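생활물류자동화 캡스톤디자인 중간보고서
교육용 양팔 로봇 키트 'Canus' 사용 평가: 신발 정리 과제

작성: 5조

1. 평가를 시작하며

저희 조는 이번 학기에 Vosetti에서 내놓은 교육용 양팔 로봇 키트 Canus를 빌려 써 보고, 학부 실습실에서 쓸 만한 제품인지 살펴보기로 했습니다. 처음에는 컵이나 블록처럼 얌전한 물건으로 시작할까 고민도 많았는데, 지도를 맡아 주신 Vicente Montecinos 교수님께서 집에서 매일 만지는 물건을 골라 보라고 하셔서 (지금 생각해도 참 고마운 조언입니다!) 고무 슬리퍼로 정했습니다. 대여 기간은 3주였고, 조립과 초기 설정에는 설명서를 천천히 읽어 가며 꼬박 하루 오후를 썼습니다.

2. 작업 구성

과제는 나무 무늬 작업대 위의 슬리퍼를 집어서 제자리에 옮겨 놓는 것입니다. 슬리퍼는 검은색과 청록색을 썼고, 발등 끈이 넓은 모양이라 어디를 잡느냐에 따라 난이도가 꽤 달라집니다.

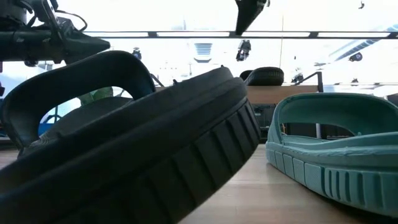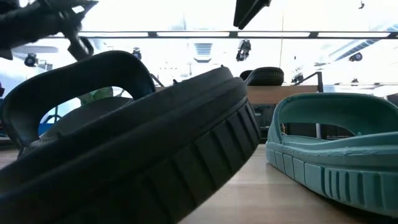 작업대 앞쪽의 검은색과 청록색 슬리퍼, 뒤쪽 나무색 받침 위의 검은색 한 짝

3. 써 보고 느낀 점

가장 마음에 든 부분은 조작 연습 모드였습니다. 로봇을 처음 만져 보는 조원도 60분쯤 지나니 제법 자연스럽게 팔을 움직였고, 서로 해 보겠다고 순서를 다투는 즐거운 일도 있었습니다. 반면 그리퍼 손끝은 조금 아쉬웠습니다. 밑창 옆면의 홈에 손끝이 걸리면 슬리퍼가 돌아가는 일이 잦아서, 저희는 되도록 끈 쪽으로 접근하도록 동작을 다시 짰습니다.

설명서는 그림이 많아 친절한 편이지만 오류 코드 설명이 부록 맨 뒤에 몰려 있어 찾느라 애를 먹었습니다. 다음 판에서는 꼭 앞으로 옮겨 주시면 좋겠습니다.

4. 남은 일정

지금까지 모은 시연은 모두 685회입니다. 기말까지는 실패한 시연을 따로 분류하고, 청록색 슬리퍼의 시연을 더 모아 색에 따른 차이가 있는지도 확인해 볼 생각입니다. 손끝 부품은 Stalatby의 고무 패드로 바꾸어 같은 과제를 반복하기로 했고, 주문서는 이미 학과 사무실에 제출했습니다.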